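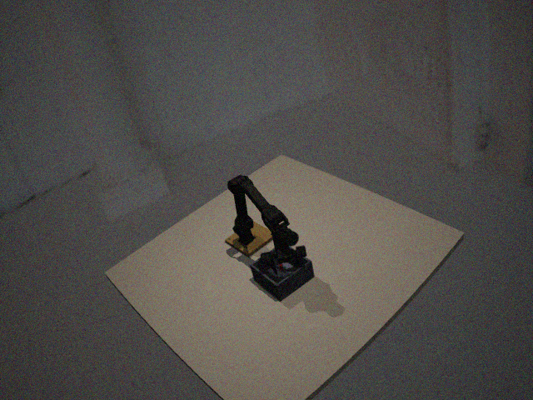
Open day prep and running notes, 1 March 2018

Sim bench on the left-hand screen, live arm switched off for the visit. Group from Maddocks arrived early, so the first demo started before Leonie had finished loading the background set. Ran it with the default gallery room. No effect on the picking.

Task shown: bin pick, small mixed parts. Low dark bin next to the base plate, arm reaches down from above. The bin was kept close in on purpose. Last July we had it further out and the elbow was nearly straight on every reach, so the planner rejected half the grasps and visitors watched a stationary arm.

Contents kept sparse for the visit. The red part shows up well against the grey interior, and so does the pale one beside it. The gripper does not: black on dark grey, and from the visitor camera the fingers merge with the bin. Two people asked whether it had closed. Valentina had to bring up the joint readout to answer. Suggest a lighter gripper material in the sim only — the depth channel does not use it.

Settings as run:
Scene build 2409
Random seed 41
Physics step unchanged from the Pevo trials
Camera: visitor view, high, tabletop corner-on

Faults and oddities

Seed 54 puts a part hard against the bin wall and the approach is refused as a collision. Repeatable. Do not use for demos until Ximeng has looked at the wall margin.

The arm's shadow is soft and lumpy compared with what we get on the real bench under the strip lights. One visitor took it for a stain on the table. Solène thinks the area light is too large. Low priority, but the segmentation people will want it right.

Viewer stalled once when the second screen was plugged in. Restarted, lost the log for that run. The log from the next one is in the shared folder as run 1090.

Questions from visitors

Cycle time on the real arm. Gave no figure, as the Udik controller is still being tuned.

Whether parts can be swapped without rebuilding the scene. Yes, through the parts list, but the mass has to be entered by hand. Agustina showed this at the desk and it took longer than it should. The form still accepts a blank mass and fails later on.

Whether Flerkero parts will be added. Waiting for the drawings.

To do

Leonie: load backgrounds the evening before, and check them.
Ximeng: wall margin, seed 54.
Agustina: reject blank mass on the form.
Me: gripper material, light size, write up the second screen fault.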